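4. Recording demonstrations with the wrist camera

This section is for the operator who collects the examples. The Pivetti arm must be already calibrated (section 3) and the Mimolness recorder must be running on the computer.

4.1 Before the first episode

1. Clean the lens of the wrist camera with a dry cloth. Do not use alcohol.
2. Switch on the arm and wait until the recorder shows "Ready".
3. Move the arm slowly by hand through the whole work area. If a cable becomes tight in any position, stop and fix it again with more length.
4. Open the live view and check that the work area is inside the round part of the image. The dark ring at the outside is normal with this lens and you do not have to crop it.
5. Type the name of the task. Use the same spelling every time, or the recorder will create a second folder.

Note: The lens is very wide, so it also records what is lying beside the task. Cloths, papers and cables can stay on the table, but change their place between groups of episodes. In our first Jascombe set the table was always the same, and the trained model failed when we moved one sheet of paper.
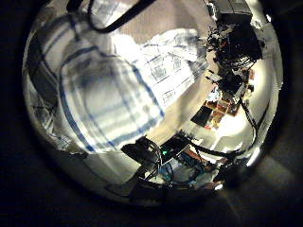 4.2 Recording an episode

1. Bring the arm to the start position and press the pedal once.
2. Make the task at a calm, constant speed. Short pauses are allowed — long ones must be cut later.
3. Press the pedal again when the gripper is open and away from the object.
4. Mark the episode as "good" or "failed". Keep the failed ones, they are used for the Lưu filter.
5. After every 4 episodes, change the position of the objects.

CAUTION: Keep your free hand outside the work area while the arm is powered. The stop button must be within reach.

4.3 How many episodes

For a simple pick-up task, 241 good episodes were enough in our tests. For folding tasks we needed 853. Before you copy the folder to the training computer, compare the number of episodes with the number in the log file. If they are different, do not rename anything by hand. Run the repair tool first (section 6.2), then start the copy again.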